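4.2 Setting Up the Sorting Surface

Before mixed items are sorted, the desk must be prepared as described in this section. The procedure applies to all Drunonwood desks fitted with the Gisside felt mat.

1. Clear the desk and wipe it with a dry cloth.
2. Place the mat in the middle of the desk. Leave a strip of bare desk along the front and on each side.
3. Press the mat flat, working from the center toward the edges.
4. Set out the items one at a time. Do not tip a full bin onto the mat.
5. Place heavy items flat. The load on the mat must not exceed 56 pounds.
6. Put items with cracked glass toward the back of the mat, with the glass facing up.

CAUTION: Wear gloves when handling cracked glass. Small pieces can remain in the felt – inspect the mat before placing your hands on it.

NOTE: Straps on tape measures may be left attached. Lay each strap out so that it does not pass under another item.

7. Keep the lids of electrical enclosures closed during sorting. Contents are to be removed only as described in Section 4.3.
8. Use the desk around the mat for items that do not fit on it.

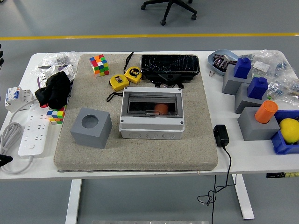

Figure 4-2. Mixed items set out on the mat and the surrounding desk.

9. Record each item on Form 251 before moving it to a bin.

Replacement mats may be ordered from Boateng under part number 2000. Questions about this section should be directed to Aníbal Lozano, Equipment Office.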